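Volunteers wanted: witness interview practice, Brastutby

The Cloltau course trains new police interviewers, and we look for adults to play witnesses of a street robbery. 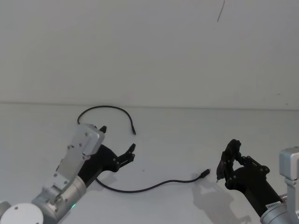 Each session lasts 3 hours. You read a short story, then an officer asks what you remember. Small things matter, for example a black cable lying on a white table. 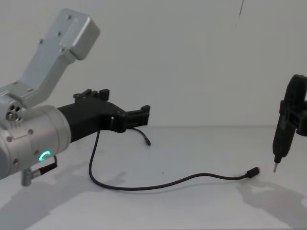
Robot arms and cable, white table

No experience is needed. We pay your bus ticket.

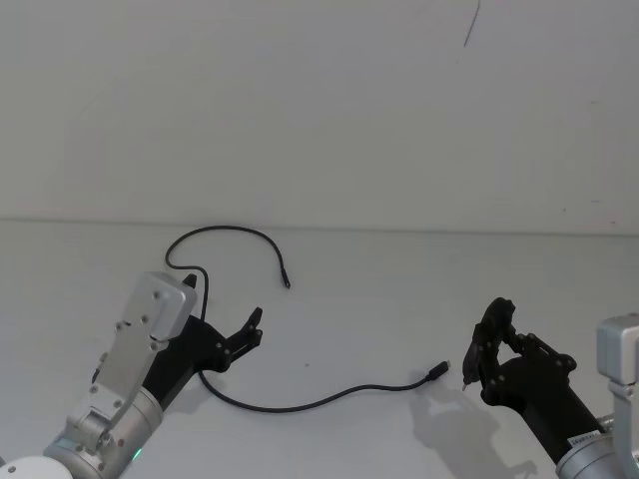

Tabletop and cable

To apply, write to Box 3923, Gretton, before August.

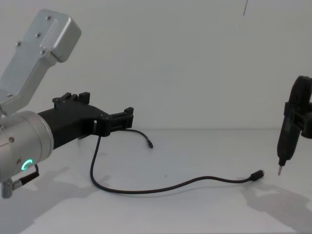

One former participant told us that the officers were polite and that she would gladly come again.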